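Speaker notes: House rules for two-arm table work
Session length 25 minutes plus questions. Version for 5th July.

Slide 1. Title

Introduce myself and the Terton site. We run two-arm cells that pick grocery items and place them on trays. The talk covers the handling rules we wrote for those cells, what we got wrong in the first set, and which rules I would keep if I had to start over.

Say early on that these are house rules. They sit underneath the risk assessment and the machinery standards and they don't replace either one. If people in the room don't have a risk assessment yet, they should do that first and come back to this.

Slide 2. Where the rules came from

The first rule sheet was written at Furnival, our older site. It had 4 pages and it was mostly about the emergency stop. Good content, but it said very little about the table itself: what may be on it, where the tray goes, who is allowed to move things and when.

After 300 runs we went back through the logs. We had marked 222 of them as clean. Most of the others had the same few notes against them. Tray moved between runs. Item set down outside the reach of either arm. Operator reached in while an arm was still enabled. The last one is the one we cared about most, and it is the reason the sheet was rewritten before the Terton cells opened.

Pause here. Ask how many people have a written rule about who can touch the table. Usually a few hands.

Slide 3. Rule one, the clear zone

Nothing goes on the mat that isn't part of the task. No tools, no cups, no phones, no packaging from the last run. Tape marks the edge. If an object is inside the tape, the operator has to be able to say which task step it belongs to.

People ask about cables. Arm cables stay behind the bases as far as they can. Any other cable that has to cross the mat is checked at the start of each shift to be sure it can't snag on a finger or get pulled by the tray.

Slide 4. Rule two, tray first

The tray is placed first, before any items, and it stays where it is until the run is over. If it gets bumped, stop, reset it, and log it. Don't nudge it back by hand with the arms live. At Furnival we used to let people do that and it accounts for a good part of the bad runs.

Don't go through the tray drawings. They are in the handout.

Slide 5. Rule three, space between items

Each item needs enough room around it for an open gripper to come down without touching its neighbor. We don't give a distance in the rule. We tried giving one and people measured from the wrong place on bottles and bags. The check is now done with the gripper itself, at reduced speed, before the first run of a new layout.

Round items are set down so they rest on their own. If one rolls when you let go, pick a different spot or a different item.

Slide 6. Tray task (pictures)

Leave this up for a full minute. Point out the tray and let people look before talking.

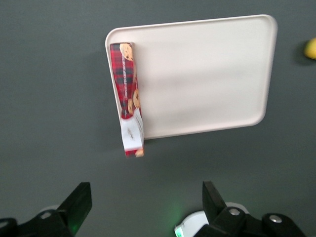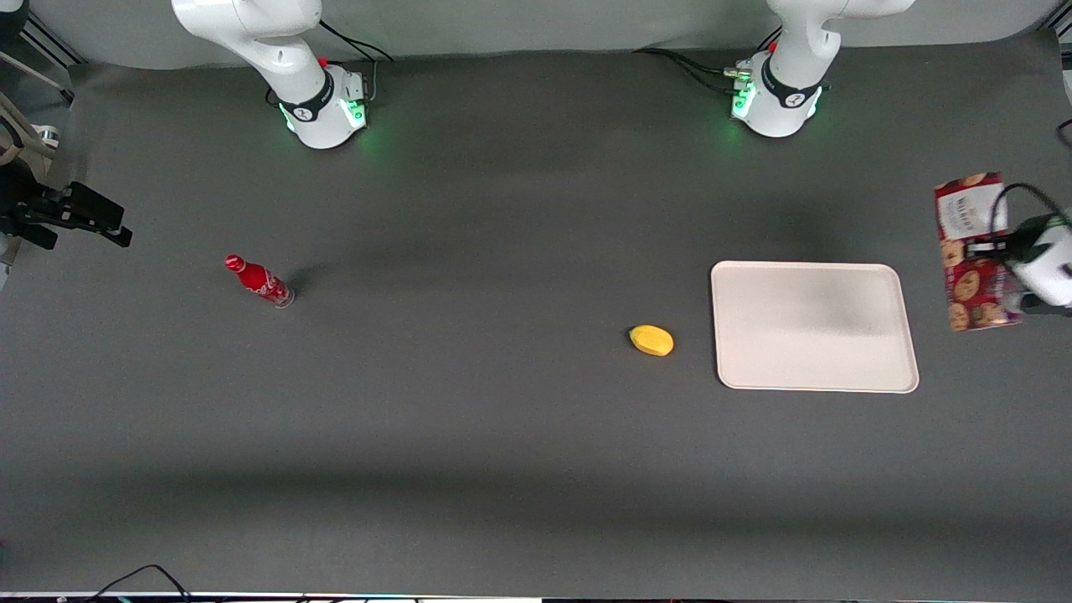
Tray task with boxed and bagged cookies, wrist view and table view.

On the wrist view, talk about the box lying over the rim of the tray. Ask the room whether they would score that as placed. Opinions differ every time. Our rule says an item counts as placed only when all of it is inside the rim, so a box in that position is scored as not placed, even though it is touching the tray. Whatever rule you choose, write it down before the first run so two people scoring the same run get the same answer.

On the table view, talk about the bag held close to the table beside the tray, and the bottle and mango with open mat between them. Mention the green rings at the arm bases. Our rule is that operators do not use a light as permission to reach in. They check the enable state at the console and say it out loud.

Slide 7. Rule four, hands

Hands stay behind the tape while either arm is enabled. Either arm, including the one that has no part in the current step. This is the rule that gets the most pushback. The idle arm feels safe and it usually is, until someone loads the wrong program.

To reach in: disable both arms, call "hands in", do the job, call "hands out", enable. One person calls. If two people are at the table, the one at the console does the calling.

Slide 8. Rule five, food packaging

We use real grocery items, so we keep a log for them. Each package gets a number when it is opened for use and is retired when it is dented, split or sticky. The Timorell grippers we tested on the bench were fine on cartons and less good on soft bags, so bags get a lower grip force setting and are inspected more often. Fresh fruit is replaced daily and is never eaten afterward. Put that in writing too.

Slide 9. Training and sign-off

New operators watch, then run with a second person, then run alone. Sign-off is by task, so someone cleared for the tray task isn't cleared for pouring. The Jostimau log sheet has a box for it.

We review the rules after every 3,000 runs or when a cell is moved, whichever comes first. Next review is in September.

Slide 10. Questions

Likely ones: why no light curtain on the bench cells (answer is in the risk assessment summary, back page of the handout), whether we share the log sheet (yes, blank copies by the door), and how long sign-off takes (depends on the task, don't give a number).

Leave the contact slide up while people pack.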